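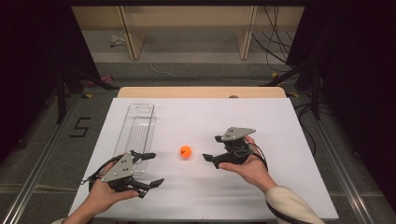

January 2024

I spent most of the past fortnight at Bristlow collecting demonstrations, and a few people have asked what that involves, so I'll write it down while my wrists still remember.

The idea is simple enough. We want a policy that can handle small objects with two arms, and it needs examples. Instead of driving the arms remotely, we hold a gripper in each hand and do the job ourselves, and the recordings go into the training set. The project is called Conudano. I didn't choose the name.

The ball task is the one I've done most. There's an orange ball on a white table top and a clear plastic tray further back on the left. You start with both grippers down near the ball, pick it up, move it to the tray, let go, and bring your hands back. Written like that it sounds like ten seconds' work, and a good one is. My first day I managed 30 that were worth keeping. By the end of the first week I was getting 170 in a day, with a long lunch.

The ball rolls. If you close one finger before the other it sets off across the table, and you have to decide whether to chase it or stop the recording. Traian Dumitrescu, who looks after the training side, wants the chases kept as long as they end well. He says the first model never recovered from anything because it had never seen anyone recover. So now I chase it. I do throw away the ones where I hesitate for ages, or where I grab it with my actual fingers out of habit, which I did more often than I'd like to admit.

Speed was the other argument. I'd sped up without noticing, and the episodes from the second week were a good deal shorter than the first. Traian put the two lots side by side and the later ones looked like a different person. We agreed I'd slow down a bit and take a break after every 10 – the pace holds much better that way, and so do my forearms. The grippers aren't heavy but you hold them at an odd angle, and the cables tug slightly if you turn your wrist too far.

We also move things between runs. The ball goes somewhere new each time, and the tray gets shifted or turned now and then. I started out doing this by feel and ended up favouring the middle of the table, so I now work from a printed list of positions taped up where I can see it.

After checking, we have 433 good episodes with the ball from me alone. Pant, the other set, is being done over at Mistden by a different pair of hands, and I'm curious to see how much that matters. In August, when we tried mixing two people's recordings, the model got noticeably worse before it got better, and we never did work out why.

Next is the same task with the tray on the right. I've done a handful and they're clumsy. My left hand has got used to being the one that does the placing.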